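Workshop notebook — dye room, March

Picked up from where I stopped before the stove got moved. Water first, since the last three lots of madder came out brown and I have been blaming the roots.

Tap water here reads hard on the strips. The rain barrel reads soft, but it had leaf litter in it, so I strained it twice through muslin and let it stand overnight. Split the test into two pots, same weight of fiber in each, same roots out of the same Wumbei sack. Pot A tap, pot B rain. Both on the low ring at 8 in the morning.

Fiber is the Camuma two-ply, natural white, 20 g mini skeins. Scoured all of them the day before with the plain soap and rinsed until the water ran clear. The scale drifts if the window is open. Keep it shut while weighing.

Alum: same as page 14. Dissolved in a jar of hot water before it went into the pot. Skeins went in wet. Held under a simmer for an hour, then left in the pot to cool with the lid on. I did not use cream of tartar this time, to keep one thing out of it.

Madder: chopped, soaked overnight, first soak water poured off and kept in the blue bucket (labeled). Pot A went brown at the edges as soon as it passed the line I marked on the thermometer. Pot B held orange a good while longer, and only started to dull when I left it on during the phone call with Griruro about the drain cover. So heat matters at least as much as water. I should have written the temperatures down every ten minutes and I only did it four times.

Results after rinsing: A is a brick color, flat, fine for rugs. B is a clear orange, a little uneven where the ties were too tight. Loosen the ties. Use figure-eights in cotton and leave slack.

The plan for the orange is still stripes, with blue and yellow. Weld for the yellow, from the dried bundle. The blue will have to wait until the vat is back in shape.

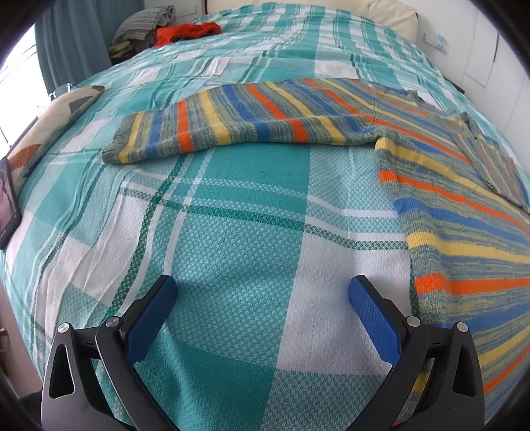 Mohammed-Awal Sarpong read the pages above and wrote in the margin that the rain water is probably not the whole story, and that I should try tap water with a splash of vinegar in one pot before I haul any more barrels. He also wants a swatch from each pot taped in a window for a month, half covered with card, before anyone orders more roots. Fair. Swatches cut and taped up, south side, card over the left half.

Vat notes. Smelled sour, surface dull, no bronze film. Stirred from the bottom without splashing, added a spoon of lime, covered it. Checked again after lunch: a bit greener under the surface. Not dipping anything until it is properly yellow-green. The heating mat from Prara trips the breaker if the kettle is on the same wall — use the outlet by the sink shelf.

Stock: madder low, weld fine, alum 647 g in the tub after today. The lid on that tub is cracked, so it sits inside a bag for now.

To do
Vinegar pot, 20 g skein, same roots
Write temperatures every ten minutes, all of them
New muslin
Ask Wumbei if the next sack can be whole root instead of chopped
Empty blue bucket or use it by the end of the week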